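Running a local alerts page for our estate, how do we protect people who send things in?

Wanda Haverford

Three of us run a small page for Bokgate where residents post about break-ins, road closures, police cordons and so on. It has over 300 followers. In September a man named in one of the posts turned up at the door of the woman who had reported him. We had left her first name on it. She is fine but she has stopped posting, and so have others. 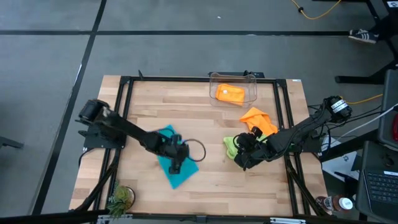
We want to keep the page going. At the moment reports come in by direct message and whoever is free copies them out. Is there a safer way of doing it that doesn't need money or much technical know-how? Should we be naming anyone at all?

Igor Wysocka

Use a fake account and a VPN. Never had a problem.

Annelies Tanner

I helped with the Clilside page for 6 years and we had something similar happen early on. What we changed:

Reports go to one shared inbox that only two people can open. Whoever reads it rewrites the report in their own words, because neighbours recognise how each other write. The original is deleted once the post is up.

No names of senders, and no names of suspects either. Give the street, never the house number. Hold anything that could only have been seen from one window until there is a second report.

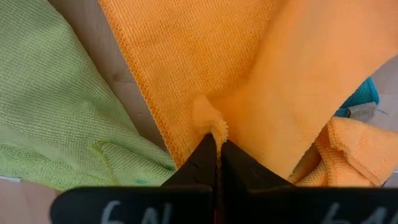
Don't post live. We waited until the police had left, unless people needed to stay away from a road. And tell your followers in a pinned post what you keep and for how long. We got a good number of people back after that.

Igor's VPN hides where you connect from. It does nothing about a first name in the text.

Ruwan Paul

Agree with Annelies on most of it. I would add photos to the list. 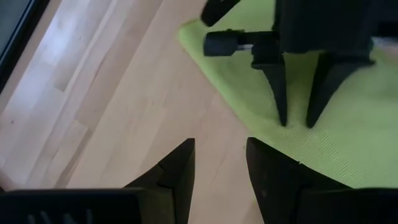

Photos give away more than the words do. Strip the location data before posting, but look at the background as well. Even a shot that is mostly pale floorboards with the sun on them can tell a neighbour whose front room it was taken in. On the Trollach page we stopped using senders' photos altogether and put up a plain map of the street. Also go back through your old posts. We had 200 to check and found 9 with a name or a car registration still showing.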